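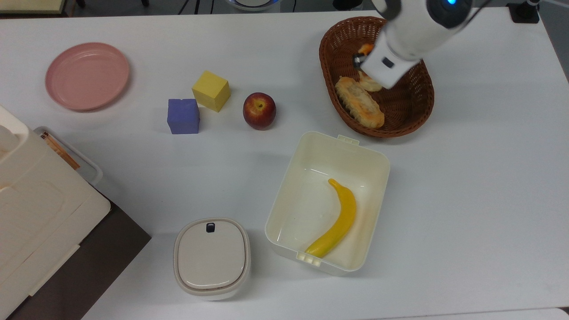 Wirkura Oval Bread Basket, Woven, Brown
Item no. 2242

The Wirkura is a serving basket for rolls, buns and small pastries. The body is closely woven wicker on an oval base, finished with a rolled rim. It is intended for table service and short-term holding of baked goods. It is not an airtight container and will not keep bread soft overnight.

Capacity
Overall length is 23 cm, measured across the outside of the rim. The basket takes one elongated bun laid on the diagonal, with space left for a small roll and a pastry. Larger loaves should be sliced first.

Food contact
The wicker is supplied unlined. Dry baked goods may be placed directly in the basket. Use a cloth or paper liner for glazed, filled or buttered items. Sugar and fat that enter the weave are difficult to remove.

Cleaning
Shake out crumbs after each use. Brush the inside along the direction of the weave with a dry, soft brush. Wipe with a damp cloth if needed and air-dry upside down. Do not soak. Do not put in a dishwasher, oven or microwave.

Storage
Store dry, away from radiators and direct sun. Baskets may be nested up to 2 high. Taller stacks deform the rim, and a deformed rim cannot be pressed back into shape.

Variation
Each basket is woven by hand. Color varies between batches, and length may differ by roughly 2 percent. Loose strand ends inside the base may be trimmed flush with scissors. Broken strands in the rim are treated as a defect.

Ordering
Sold singly. Liners are listed separately under Rullomska. The August batch is slightly darker than earlier stock; customers matching an existing set should state this when ordering. Trade inquiries: Norbert Zelenák.

© Pridach Tableware | Contact | Back to top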